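Bottled Water, Tap Water and Filters: Questions We Get Asked

The Wandine Water Desk answers reader mail on drinking water. We don't sell anything and we don't take ads from people who do. Most of what follows began as a letter from someone holding a brochure.

Is bottled water cleaner than tap water?

Sometimes. Often it is the same water. A good share of what is sold in plastic starts out as a city supply, gets filtered a second time and goes out with a new name on it. In the US, bottled water falls under the FDA and city water falls under the EPA. The limits are close to each other for most things on the list. The big difference for you as a buyer is paperwork. Your city supplier has to publish a yearly report on what it found. A bottler generally doesn't have to hand you one, and when we write and ask, we get a nice letter back about mountains.

If you have a private well, none of this covers you. Get it tested.

What does "purified" mean on a label?

It means the water went through a process such as distillation or reverse osmosis and came out meeting a set standard. It says nothing about where the water came from. "Spring water" is a claim about the source. "Mineral water" has to have a certain level of dissolved minerals that were there to begin with. "Premium," "pure-tasting," "alive" and "smart" mean whatever the marketing office wanted that month.

Does the date on the bottle matter?

Less than people think. Water doesn't go off the way milk does. Many bottlers print a date anyway, partly for stock control. What can change over a long time is taste, particularly if the bottles sat somewhere hot. Keep them out of the garage in summer and away from paint, gasoline and strong cleaners.

I keep a bottle on my desk all day. Is that a problem?

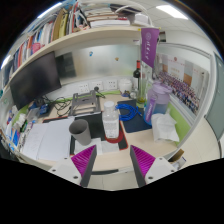

Once you have drunk from it, bacteria from your mouth are in it. For a healthy adult over one workday that is rarely worth a second thought. Over several days at room temperature, it gets less appealing. Pour it out and start again. We have seen articles claiming that an open bottle becomes "toxic" by lunchtime, and we have yet to see one that pointed to a decent study.

Can I refill a single-use bottle?

A few times, sure, if you wash it with warm soapy water and let it dry. The plastic is thin, it scratches, and the narrow neck makes it hard to clean properly. A bottle made for refilling is easier to live with. Don't put the thin kind in the dishwasher.

Will I swallow plastic?

Probably a little, and probably from many other things too. Researchers have found tiny plastic particles in bottled water, and in tap water as well. The counts vary a great deal from one study to the next, in part because the labs use different methods and look for different sizes. What the particles do to a person is still an open question. Be careful with anyone who gives you a firm answer in either direction, and more careful if there is a checkout button under it.

Do I really need eight glasses a day?

There isn't good support for that number. Needs depend on your size, the weather, your work and your food, which has a lot of water in it. Most healthy people do fine drinking when they are thirsty. If you have kidney stones, heart trouble or a doctor who told you otherwise, listen to the doctor.

What about alkaline water?

Your stomach is strongly acidic and your body keeps the pH of your blood within a narrow range whatever you drink. We have read the Honinier booklet, all 21 pages of it, after several of you mailed it to us. It has a lot of arrows in it. The "users felt better" section has no comparison group and doesn't say how the users were picked. If you like the taste, fine. That is a good enough reason to drink something, but it's a poor reason to pay $142 for a countertop machine.

Is the Fliltus pitcher any good?

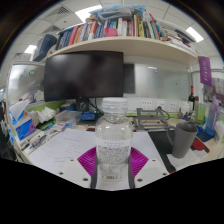 It's a carbon filter in a jug. Carbon is good at reducing chlorine taste and smell, and some cartridges are certified to reduce lead as well. Some aren't. Look for the certification number on the cartridge box and then look up what it covers, since a product can be certified for taste and nothing more. The Fliltus box we bought said "tested to standards," and we wrote to ask which ones. The reply thanked us for our interest.

Change the cartridge on schedule. An old one stops working and can grow things.

The Ionescu under-sink unit says it removes 2000 contaminants. Can that be true?

We asked for the list. It came to 854 entries, and a fair number were the same chemical under two names. Many of the rest would be very unlikely to turn up in a home supply in the first place. A filter that removes something you don't have isn't doing anything for you. Read your city report first, see what is close to the limit, and shop for that. You may find that you don't need to shop.

A man came to my door and my water turned yellow in his test. Should I worry?

No, not on that evidence. There are well-known sales tricks that use harmless minerals, or a few drops of something, to make ordinary water change color. Don't sign anything. Call a state-certified lab and pay for a proper test.

How much water should I store for emergencies?

The usual advice is one gallon per person per day, for at least three days, and more if you can fit it. Don't forget the pets. Store-bought bottles, left sealed, are the simplest way to do this, and it's the one use of bottled water we have no quarrel with.

Can you test my water for me?

No. We have no lab. Please stop mailing us jars.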